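How to save wrappers for a colour collage

I love this project! It costs next to nothing and the colours come out brighter than any craft paper I've bought.

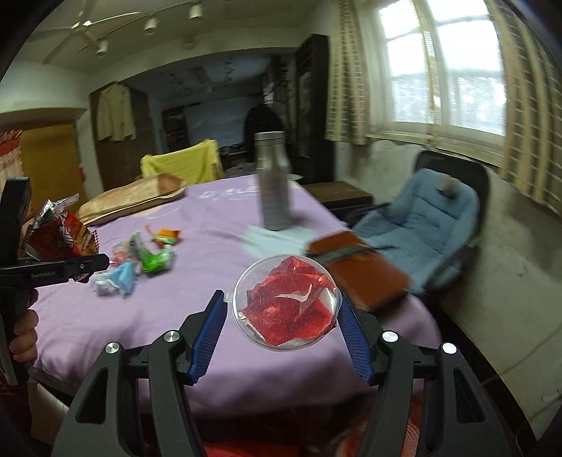
Start a month ahead, so you've got plenty to choose from. Wipe each wrapper with a damp cloth, let it dry, then flatten it under a heavy book for 2 nights. Sort by colour - reds and golds go fast, so save extra.

Sketch your shapes on cardboard, cut the foil to fit and glue from the centre out. My first one took 100 wrappers, and I was grinning the whole way through.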